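To: Clandadville Family Math List
From: Đạt Quách, Elementary Mathematics Office
Subject: Re: Fact practice at home, and the June packets

Dear families and colleagues,

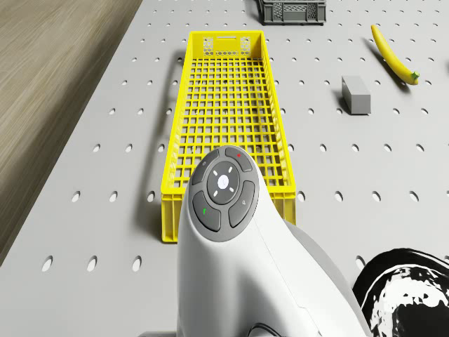
1. Reply to the question on timed drills

The message quoted below was sent to the list by a parent at Tovcombe School. As several similar messages have reached this office, I am answering it on the list, with the writer's permission.

> Good evening,
>
> My son is finishing second grade at Tovcombe. His report says he is
> "developing" in addition and subtraction facts within 20. At home he
> can work out nearly all of them, but he is slow, and he still uses
> his fingers for anything that crosses ten. 8 + 7 takes him a while.
> 5 + 5 does not.
>
> We tried a one-minute drill sheet every night for three weeks. He
> cried over it more than once and I stopped. My sister teaches in
> another district and says the drills are the only thing that works.
> His classroom teacher says to play games. I would like to know what
> the district's position is and whether he will be behind in third
> grade if we do nothing over the summer.
>
> Also, the packet from last year had a page on regrouping that used a
> method I have never seen. Will there be directions for parents this
> time?
>
> Thank you.

The district does not require timed drills at home in any grade. Teachers may use short timed checks in class beginning in the spring of second grade, and the results are used to plan instruction. They are not entered as grades. A family that finds timed sheets useful and pleasant is free to continue with them. A family that finds them distressing should stop, as this parent did.

Use of fingers at the end of second grade is common and is not by itself a cause for concern. What we ask teachers to look for is whether a child has begun to use a fact already known to reach one that is not. A child who knows 7 + 7 can reach 8 + 7 by adding one more. A child who knows that 8 needs 2 to make ten can split the 7 into 2 and 5. Either approach is acceptable, and children should not be asked to give up one that works for them.

2. Suggested practice at home

Five to ten minutes, three or four times a week, is sufficient. It may be done aloud, in the car or at the table, and need not involve paper.

Families who would like a starting point may use the following order. Begin with doubles up to 10 + 10. Continue with pairs that make ten, asked in both directions ("six and what makes ten?"). Then take the near doubles, and after those the facts with 9 and 8. Subtraction may be asked as a missing part: for 15 - 8, ask what must be added to 8 to reach 15.

When a child gives a wrong answer, please ask how he or she got it before correcting it. The explanation will often bring the child to the right answer, and it tells the adult where the difficulty lies.

The card game Porkus, which was sent home with first and second graders in the winter, covers the pairs that make ten. Replacement rules are available from the school offices. An ordinary deck with the face cards removed will serve equally well. Deal each player five cards, and let players lay down any two that total ten, drawing from the deck when they cannot.

3. Summer packets

The packets will go home in June with the final report. There is one packet for each grade from kindergarten through fifth. The second grade packet has 43 pages, including the answer pages, and is arranged so that any page may be skipped.

Directions for adults are now printed on the left-hand page facing each new topic. This change was made in answer to comments received last summer, including several about the regrouping page. The method on that page is subtraction by adding up. For 91 - 45, the child starts at 45, adds 5 to reach 50, adds 40 to reach 90, and adds 1 to reach 91. The amounts added are then put together: 5 + 40 + 1 = 46. The column method that most parents learned gives the same answer and may be used at home. Children will meet it formally in third grade, and then again in fourth with larger numbers such as 1,362.

Completion of the packet is voluntary. Third grade teachers do not collect it and will not assume that it has been done. The first weeks of third grade are given to review of facts within 20 and of place value, so a child who does no formal practice over the summer will have time to recover what has been forgotten.

Families who need the packet in large print, or in a language other than English, should write to this office before the last week of school. Printed copies can be mailed. Please include the child's grade and school, but not the child's full name, if you are replying to the list.

4. Chacko accounts

A number of families have asked whether Chacko, the practice program used in the computer lab, will be open over the summer. Student accounts will remain active. The timer in the fact section can be turned off under the student's settings, and we recommend this for any child who is uneasy with it. Teachers will not be reviewing Chacko reports while school is out.

Passwords are reset by the school office and cannot be reset by this list. Please do not post them here.

5. A note on list use

Questions about a particular child's report should go first to the classroom teacher, who has seen the work. General questions about methods, materials and the grade level expectations are welcome on the list. Members who wish to receive one message a day in place of individual mailings may change this on their subscription page.

Corrections to the packets are also welcome. One has already been reported: in the first grade packet, the answer given for the last problem on the skip counting page should be 45. The sequence counts by fives from 5, and there are nine numbers in it. Copies that have not yet been printed will carry the corrected answer.

Sincerely,

Đạt Quách
Elementary Mathematics Office
Clandadville Public Schools

--
You are receiving this message as a subscriber to the Clandadville Family Math List. Replies go to all members. To write to the office only, change the address before sending.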